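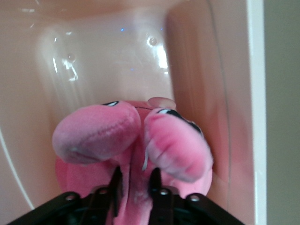 Mudiseo Opens Its Toy Library Swap Room to Families This August

Mudiseo, the neighborhood toy library on the ground floor of the old Samotach building, will open its new Swap Room on the first Wednesday in August, and every family in the area is warmly invited to come by, bring a soft toy or two that could use a new home, and stay for lemonade.

The Swap Room grew out of a spring collection that went far better than any of us had dared to hope. Neighbors dropped off 229 plush toys in the space of a few weeks, in shopping bags and pillowcases and, in one case, a very large cooking pot. Of those, 154 have been washed, mended where they needed it and sorted into plastic containers by size, ready to be picked out and taken home. The remainder are still waiting their turn with the mending table, which meets in the evenings and would be delighted to have more hands.

"People apologize when they bring in a toy with a puckered seam or a worn patch, and I always tell them to please stop apologizing," said Tainá Bezerra, who runs Mudiseo. "Those are the ones that somebody carried everywhere. We sew up what needs sewing and leave the rest alone, and the children don't mind a bit."

Visitors will find bears, rabbits, a good many dogs, and bright pink creatures with big stuffed features and black-and-white eyes that are harder to put a name to. Small plush toys are kept low, where toddlers can reach in and choose for themselves, and the larger ones have a long bench along the window.

Swapping is simple. Bring a clean soft toy and take one home the same day. Families who have nothing to trade are just as welcome and may choose a toy for each child at no charge. We do ask that toys with batteries be left at home for now, as well as anything with loose buttons or beads.

The shelving and bench were built by Domingo Ulloa of Funero, a woodworking shop two streets over, who donated his labor and then came back on his day off to sand the corners a second time. Fabric, thread and stuffing for the mending table were given by Arumugam, the sewing supply store, and we are very grateful to them both.

Doors open at 2 p.m. and close at 5 p.m., with a mending demonstration partway through the afternoon for anyone who would like to learn how to close a split seam. No sign-up is needed. Toys for the swap may also be left at the Mudiseo front desk beforehand during regular hours.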